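Kitchen transfer results, round two (long)
Forum > Manipulation > Methods

gemomby_radka
OK so the Radard runs are finished and I finally have something to argue about! The question was whether a policy trained on one kitchen counter survives when we shuffle the stuff on it between episodes. 2,714 demos in training, then 200 test episodes on the shuffled counter. Success dropped less than I feared. Camera placement hurt way more than clutter did. Writeup is under Kermani in the shared folder, signed Radka Gashi so you know who to yell at.

Same counter in all three, things get moved: 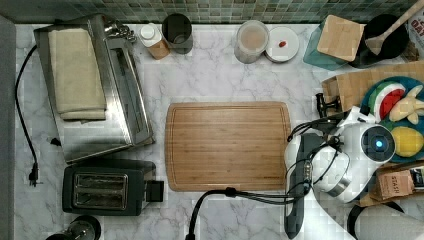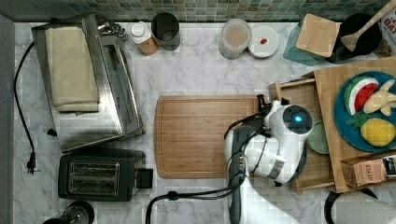
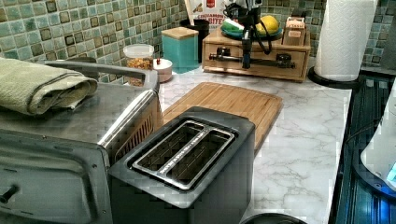

Replies

msalem
Nice, but I don't buy "clutter doesn't matter." In the first two the cutting board has nothing on it, and in the third the toaster is sitting on it. Do you score those layouts together? I'd want them split out. (Mostafa, from the Rerkcombe thread.)

gemomby_radka
Together, yeah. I can split by layout but some bins only have 6 episodes and I'm not drawing a curve through that.

tk_lowbatt
The fruit plate gets a different support too, a tilted cardboard box in one and a wooden box in the last. That's a height change on top of a clutter change. Which one is your number measuring?

gemomby_radka
Both, and fair point. I didn't log support height, dumb of me.

msalem
Then run 300 more with height fixed and I'll shut up

gemomby_radka
Fixed height I can do. 300 before the end of March, no way. Would you take 200?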